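MEDIA RELEASE
Saturday, February 15, 2025
For immediate use

Costton snack swap is back, stalls open for booking now

The Costton Snack Swap returns in June, bigger hall, longer hours, same gold coin entry. Organisers Vurkero confirmed the new venue this week and bookings for tables are open from today.

Last year 2,159 people came through the doors. Too many for the old rooms, frankly. Queue down the stairs, no air, prams stuck. The new venue is the Caruso Hall on the harbour side, ground level, with its own parking and a kitchen that works.

The idea hasn't changed. Bring sealed snacks from wherever your family's from, or wherever you've just been. Swap at the tables. Chips, lollies, biscuits, dried fruit, seaweed, whatever you like. No home baking this year, sorry, council rules on labelling.

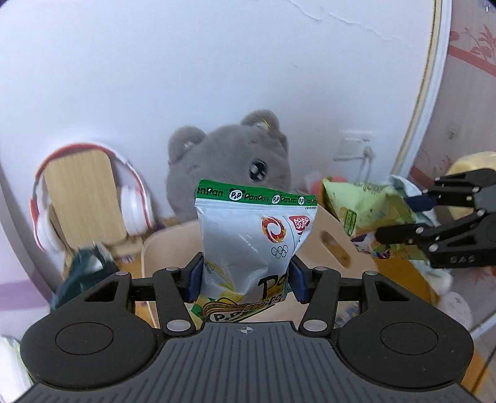 "People come in for one thing their nan used to buy and leave with a bag of stuff they can't pronounce," said event organiser Akinyi Mwaipopo. "We had a bloke drive four hours for a liquorice he hadn't had since he was a kid. He got it too."

New for this year:

Tasting tables. Small serves, 50 different snacks, free with entry. Allergen cards on every table.

Kids' hour, first thing, lower noise and no queue jumping. Colouring in, pick a favourite wrapper and draw your own.

Wrapper wall. Bring your empties, clean and flat please. Vurkero wants 1,000 up by closing time. Soft plastics go off to be recycled afterwards through Zellier, who are also supplying the bins.

Wrappers from the early collection are already being sorted by colour. Green is well ahead, purple is a bit thin. 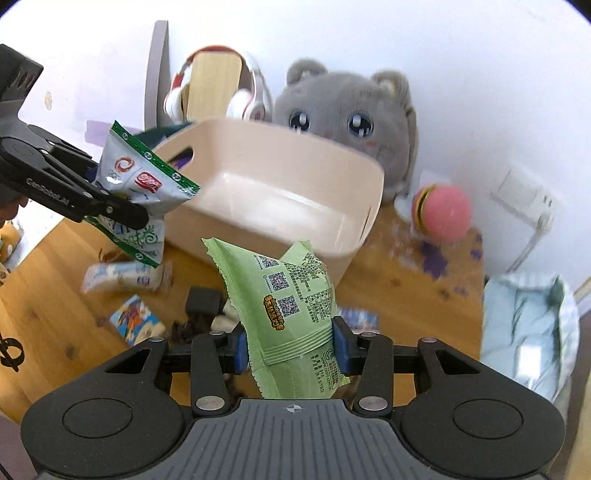 Green snack bag, back of pack, with QR codes.

Eero Laaksonen, who looks after stallholders for Vurkero, said tables would go fast.

"We sold out in nine days last time and that was with hardly any notice," he said. "If you want a spot near the door, get your form in early. Don't ring me in May."

Tables are for community groups, importers and small grocers. Community groups pay nothing. Everyone else, see the form for rates. Power is limited so say up front if you need it. All food has to be sealed, in date and labelled in english or with a translated ingredients sheet. Stickers are fine.

Volunteers also needed for set-up, tasting tables and pack-down. Lunch provided. Safe food handling certificate handy but not required, we'll run a short session the week befor.

Exact June date and opening hours will go out with the program next month.

Stall forms and volunteer sign-up: Vurkero front desk, Costton, or through the events page.

Media contact: Akinyi Mwaipopo, Vurkero. Interviews by arrangement, mornings best.

ENDS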